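4. What a postponed match does to the rest of the season
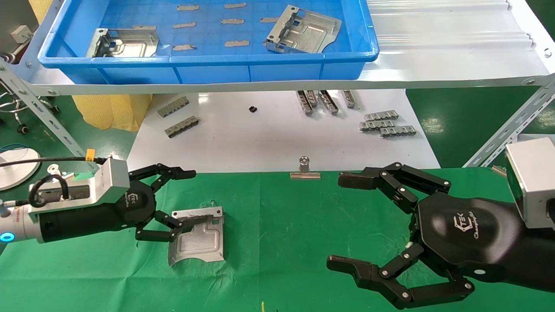 We had expected, going into this part of the work, that a postponed match would turn out to be a fairly small thing in the life of an amateur soccer club. A field is flooded, or a bus doesn't arrive, the game is played on some other evening, and the table looks the same in the end. That was the view of most of the league officials we spoke to in the early months, and it was more or less our own view too, so we would like to take the reader through the reasons we have moved away from it at a comfortable pace.

4.1 The fixtures we looked at

The Skivia regional league kept complete match records for every season covered by this study, and its office was kind enough to let us read the original paper cards as well as the spreadsheet made from them. Across 43 clubs there were 2,151 scheduled matches. Of these, 354 were postponed at least once, and 148 of those were postponed a second time or more before they were finally played. A match that was abandoned after kickoff and replayed in full is treated here as played on the later date and isn't counted as a postponement. We went back and forth on this. An abandoned match clearly upsets a club's plans in much the same way, but the players have already spent a good part of their energy on it, and mixing the two kinds would have muddied the rest comparison in Section 4.3.

The league moved its scheduling into Lurer partway through the period. Before that, a club secretary who wanted to move a match would telephone the league office, and the office would write the new date in pencil on the card. We mention the pencil for a practical reason, which is that some of the early dates had been rubbed out and written over, and in those cases we took the date on the referee's match report wherever the two disagreed. Lurer keeps a full record of changes, so the later seasons were a good deal easier to work with, although it stores the time a change was approved and says nothing of when it was first asked for. Anyone hoping to measure how long clubs wait for an answer will need the emails.

For comparison we use the Drolto league, which plays on the same kinds of grass fields and in much the same weather, but which has a rule that a postponed match must be played within three weeks. Skivia has no such rule. Its handbook asks only that the clubs agree on a date "in good time," and the phrase is read in very different ways from one end of the region to the other.

4.2 When matches are lost, and when they come back

February is the worst month in both leagues, which will surprise no one who has stood beside a municipal field in February. What interested us more was the shape of the season afterward. In Drolto the lost matches come back quickly and are spread fairly evenly through the early spring. In Skivia they tend to pile up. Two clubs agree on a date, the field is needed by the youth section or the date falls on top of a cup match, and the game is moved again to the end of the calendar, where a great many other games have already been sent for the same reason.

This leaves certain clubs with a closing stretch that looks nothing like the one they were given in the fall. In the heaviest cases a team played four league matches in nine days, all of them on weekday evenings, with kickoff at 6:30 so as to finish in daylight. Players at this level have jobs. Several of the match reports from those evenings show a team starting with nine or ten players and filling up its side as people arrived from work, and the reports are so matter-of-fact about it that we think it must have been quite an ordinary sight.

We should say a word about the fields themselves. Clubs with a second field, even a poor one, lost far fewer matches for good. We don't mean that their first field was drier. They asked for postponements just as often, but they could offer the visitors another date sooner, and the match was seldom moved a second time. A spare field seems to work mostly as a spare date. Clubs that share one field with a school or another club had the opposite experience, and they account for most of the matches that were moved more than once.

4.3 Rest and results

To compare the rest enjoyed by the two sides in each match we use the Mitsotakis-Vlachou rest index, which takes the number of days since a team's last match and gives less and less weight to each extra day. The index was worked out with full-time teams in mind, and we were in two minds about bringing it down to this level. A professional who has had three days off has had three days of physical therapy, sleep and light training. Our players have had three days of carrying furniture or sitting at a desk. In the end we kept the index as it stands, mainly so that our results can be laid next to other people's, and we repeated each comparison using plain days of rest. The direction was the same both ways in every comparison we report.

Where both teams had played within the previous three days, we found no clear difference between home and away sides beyond the ordinary home advantage. Where only one of them had, the tired team did worse, and it did worse mostly in the last part of the match. The goals it gave up came late. This fits with what players told us in the group interviews, in which the word "legs" came up again and again, usually with a hand laid on a thigh. Squad size mattered a great deal as well. A club that could call on its reserve team came through a crowded spring in fairly good order, and a club with fourteen registered players did not.

We would ask the reader to be a little careful with this result. Clubs with small squads are also the clubs that share fields, and they are also, for the most part, the clubs farthest from the middle of the region, with the longest drives. We have tried to separate these things and have only partly managed it. With a matched set of clubs from Drolto we can say that the crowded closing weeks do harm over and above the size of the squad, but we can't put a trustworthy number on how much of the harm belongs to each, and we would rather leave the space blank than fill it with a poor guess.

4.4 The clubs' own account

The secretaries we interviewed spoke less of results than of effort. Moving one match means asking again for a referee, for the field, for the person who has the key to the changing rooms, and for whoever makes the sandwiches. It means telling the parents of the two or three seventeen-year-olds in the squad. One secretary had kept every message connected with a single match that was moved three times, and printed out they filled a ring binder, which she lent us and which we have since returned with thanks.

There was warm support for a time limit along the lines of the Drolto rule, and also some real worry about it. The worry came mainly from the hill clubs, whose fields can stay unplayable well beyond three weeks, and who feared that a firm limit would have them playing their home matches on other people's grass. A few suggested that the limit should start from the day the field is passed fit. We think this deserves a proper trial. It would need somebody to inspect fields on a regular basis, and the league does not at present pay anyone to do so.

A smaller request, and one that the league could meet tomorrow, was for the cup dates to be published before the spring fixtures are arranged. At the moment they appear afterward, and every year a handful of rearranged league matches have to be arranged all over again.

Figure 4. Two black multi-fingered grippers over a green work mat, with a stamped sheet-metal plate lying flat on it.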